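Dastgate adds large-bloom fabric rose to Beltitar range

For release 1 March 2020

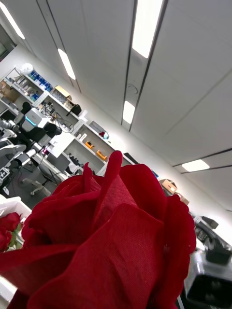 Product summary

Dastgate has extended its Beltitar line of artificial flowers with a single large rose in red fabric. The new bloom joins the existing small-headed red roses with green leaves, and can be ordered alone or with the bouquet.

The petals are cut from woven cloth and set in overlapping layers with the outer edges curled. The weave stays visible at close range. Colour is a deep crimson, reading as wine red in the folds and lighter along the upper edges under ceiling lights.

"Customers in offices and clinics asked for a bloom that could be seen from across a room," said Eimear Ó Riain, product manager at Dastgate. "We kept the same red so the two sizes can share a container."

Care and placement

Dust every 2 weeks with a soft dry brush, working from the centre outward. Do not machine wash. Petals flattened in transit can be reshaped by hand. Keep the flower out of direct sun to limit fading of the coloured cloth.

Availability

The rose ships from the Grisbridge warehouse in cartons of 9 or 32. Orders of 50 cartons or more are handled by the Hayes office. A white version is planned for July.

Trade enquiries: Kieran Horgan, Dastgate, Hayes office. Fabric swatches are available on request.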